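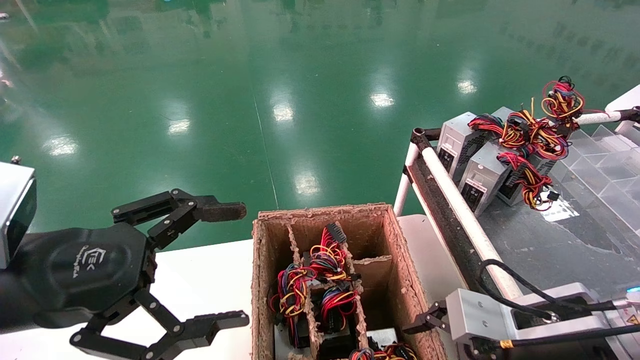 Mercedes Escobar: I can reproduce it on my side. The Pusov Inquiry entry exports with the judge as its author, the publication year as 1911 and the publisher as "Share." I have tried it in all four citation styles and the judge gets the credit in every one of them. Reopening.

Status changed: Closed (works as designed) to Open
Component: Kistari Reference / History / Cite button
Priority: Low

Original report
I teach eleventh grade history. My students were assigned the Kistari article on the Pusov Inquiry, the one into the harbor fire, and told to cite it. I now have 16 essays with a works cited page that says the article was written by the man who ran the inquiry, in the year he ran it. He has been dead for a good long while and I doubt he used your Cite button. One student cited him as "Judge, T." I marked it down and then felt bad, as it is exactly what your site told her to write.

Steps
1. Open the Pusov Inquiry entry.
2. Press Cite.
3. Pick any style.
4. Copy to clipboard.

Expected: the person who wrote the article, the title, the site, the date it was last revised.
Got: see above. The title is right. Well done on the title.

Reply from support
Thank you for contacting Kistari Reference! While we make every effort to follow style rules, small differences between styles are normal. Please consult your style manual. We're closing this ticket, but your feedback matters to us.

Reply from reporter
I consulted the manual. It has a section on articles by several authors and a section on articles by no author, and neither one suggests using the subject of the article. Please reopen.

Log

10:05. Took this over from the front desk. Cleared cache, tried a private window, tried the other browser. Same citation.

10:20. The Cite button doesn't build anything itself. It asks Tretari for the record and prints what it gets back. Pulled the Tretari record for the entry and the author field is blank. So is the revision date. Where a field is blank, Tretari looks for the nearest thing with the right shape, a setting called "helpful fill." The first name with a title in front of it is the judge's. The first four-digit number is 1911. The first word set on a line by itself is the Share button.

10:25. Turned helpful fill off on the test site. The citation now has no author and no date, an improvement of sorts.

10:50. Why was the author blank, then. The article has an author, her name is at the bottom of the page in gray type. Checked the edit history. In June the older history entries were moved over from Aguiar, and Aguiar kept contributors in a side table that had to be copied separately. The migration notes say "side table: later." I looked for later and did not find it.

11:15. Ran a search for history entries with a blank author. 175 of them. Of those, 46 have a judge, a general or a bishop in the opening paragraph and have been giving them the byline. There's an entry on a border treaty that is credited to the river.

11:40. Asked the person who owns the Aguiar backup whether the side table still exists. It does. It is in a spreadsheet called contributors_old_DO_NOT_USE. We are going to use it.

1:30 p.m. Test import done. Pusov Inquiry now comes out with the real author and the real revision date. The treaty has been taken away from the river. Each record takes 30 seconds to refresh in Tretari and there's no way to do them in a batch, so I have started it and gone to lunch late.

3:10 p.m. All refreshed. Two entries failed, both with an apostrophe in the contributor's last name. Fixed by hand. Helpful fill stays off on the live site until somebody can tell me who it was helping.

Mercedes Escobar: Checked in all four styles and it looks right. Could we also change the canned reply? We sent a teacher to her style manual over a bug in our data, and she went and read it, which puts her ahead of us.

Reply from support
Canned reply has been passed to the content team. They say it was last edited by "Share."

Reply from reporter
Thank you, the citation is correct now. I've given the points back. Two of my students would like it noted that they prefer the old version because it was shorter.

Status changed: Open to Resolved
Follow-up ticket filed: apostrophes in contributor names, Tretari import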